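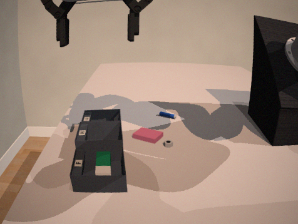
How often does the arm need its zero checked? Every 200 cycles while the tray job is still being tuned, and again after anything on the table has been moved, even by a hair.

26/07/2020

Best day on the sorting cell since March! I finally sat down with the whole setup from the base upwards, in the right order, with the phone off and a big pot of tea. We call the cell Skoserberg, after a place name Tincuța Ghiță found on an old map, and it has been behaving like a sulky goat for a fortnight. The gripper would come down over the tray a touch too far along, the same amount every time, and I kept correcting it slot by slot in the program like a fool.

So this morning I threw out all of those little corrections and began again. First the base position. The setup file had the pedestal 5 mm further along the table than it ought to be, left over from the Drestton layout, which used the same arm but a shorter table. One number! I'd read past it so many times. I changed it, reloaded, and ran the arm up to its waiting place with the fingers wide open, and then I went through the joints one at a time, writing down what each should read and what it did read. Joint four was the only one I wasn't happy with, so it got a fresh zero.

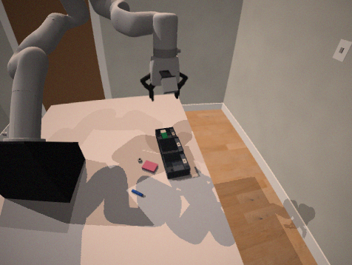

Then the tool point, my favourite part (I know, I know). You bring the tips of the fingers to one mark on the table from several different directions, and if the tool length is right the tips stay put while the wrist swings about above them. On the first go they wandered all over the place. I had the old finger length in there from before we changed to the longer ones, so of course they did. Put in the new length, tried again, and the tips hardly stirred. I made a noise that brought Tincuța in from next door.

She wanted to know why I hadn't just used the Prothero routine that does it all by itself. Fair question. I did try it last week, and it gave me an answer that looked lovely and put the fingers through the floor of the tray. I'd sooner do it by hand until I understand what it's weighing up. She thinks I simply enjoy it, and she's right about that too.

After lunch, the tray. I taught its two corners along the long side again and let the slots work themselves out from those, with the labels as a check on which way round it is. It sits only roughly parallel to the table's edge and I've decided I don't mind, so long as the file knows the angle. The waiting place is higher as well now, with 32 mm more room over the rim — the fingers need it when they're splayed right out.
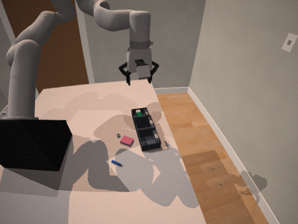 The opening width is the next thing. At the moment the fingers go fully open before every pick, whatever the part, and for something as small as the nut that's a great deal of travel for no gain. I'd like a width for each part, stored beside its grip force, so the block gets a wide mouth and the nut gets a narrow one. Prondance did it that way on their cell and the whole thing moved so much more calmly.

I also want to slow the last bit of the drop into the slots. I wrote 13 mm on the sheet as the height where it should ease off, and that may be too cautious, but I can creep it down over the week.

Saved two copies of the setup file, one with the date in its name and one called GOOD, and crossed the old numbers off the sheet on the cupboard door so I can't be tempted. Tincuța has asked for a turn at teaching the corners tomorrow. I must remember to tell her about the waiting place before she starts.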